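How Fabric Gets Its Pattern

Cloth for the home often has a picture or a design on it. Flowers, vines and leaves are common. The design is usually made in one of two ways.

Woven pattern. The threads are colored first. The loom then lifts some threads and lowers others, so the design is part of the cloth itself.

Printed pattern. The cloth is woven plain, usually white. Ink or dye is pressed onto the surface afterward. Black on white is a simple print to make, as it needs one color of ink. The white parts are bare cloth.

A printed design is planned as a block called a repeat. The repeat is copied side by side and top to bottom. The edges of the block must line up, so a vine that leaves on the right comes back in on the left.
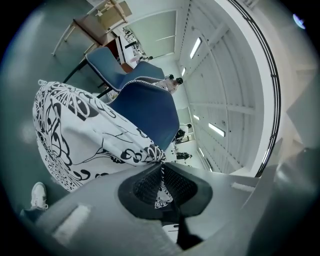
Why does a pattern look different when cloth is bunched up?
Folds hide parts of the design and bring other parts close together. A long curl may look like two short ones.

Designers check a new print both flat and folded. Eilidh Dalgleish, who draws prints at Denthorpe, pins each sample over the back of a chair and looks at it from the other side of the room. Small flowers can blur into gray at that distance. Large swirls stay clear.

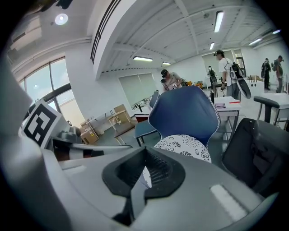 Floral print in black and white, over the back of a blue chair.

Words to know

Ground: the background color of a print.
Motif: one shape in the design, such as a leaf or a circle.
Piping: a thin cord or strip sewn along an edge or seam.
Repeat: the block that is copied to fill the cloth.

Try it

Draw a vine on a square of paper. Let it touch the left and right edges at the same height. Trace the square 5 times in a row. Check that the vine joins at every edge. If it does not, move the ends and trace again.

Text by Ruaridh Pringle

We use cookies to remember your reading level. Accept | Manage settings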